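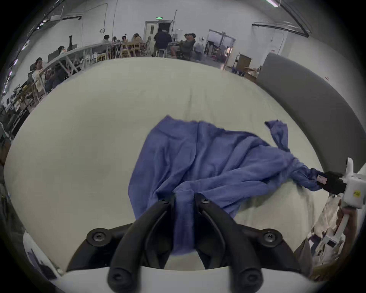
Environmental Law, handout for week 8: who has to hand over what

Hello again. Last week I ran out of time before getting to disclosure orders, so these notes cover what I'd have said, plus the bit several of you emailed me about (sorry for the slow replies!).

We're sticking with our practice dispute. Carnico runs a solvent works upstream of Pultuvthorpe, the river has been tested, and the residents want the firm's internal monitoring reports. Carnico says the reports are privileged. Starulano, the lab that did the sampling, isn't a party to the claim at all, and that matters more than people think.

Start with Carnico. It's a party, so ordinary disclosure applies and the first question is simply whether the documents are relevant. Privilege comes after that. I like to ask what the report was mainly written for. If it was routine monitoring that would have been done anyway, sending a copy to the solicitors doesn't make it privileged. Plenty of you wrote that it did – go back and look at dominant purpose.
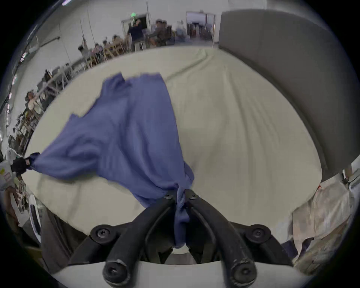
Blue garment held by two grippers over a white mattress.

Now Starulano. You need a separate application for a non-party, and the court will want to see that the documents are likely to help somebody's case and that disclosure is needed to deal with the claim fairly. "Everything you hold on the river" won't do. Name the kinds of document and give dates (the December samples are the obvious place to begin).

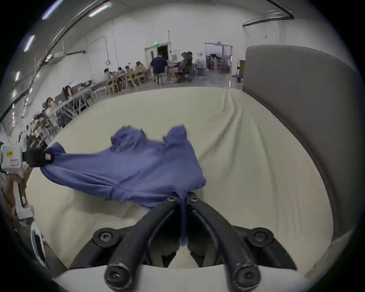

Page last changed: March 23, 2019

For the seminar, please read the Eklund witness statement in the course pack and draft 2 short paragraphs opposing the application, from the lab's side. Confidentiality alone won't get you home, but do use it when you argue about scope and redaction – it's a perfectly good point there!

Borghild Björklund is taking the second group, so send your drafts to her if that's where you are. Everyone else, bring a paper copy to me. We start at 4.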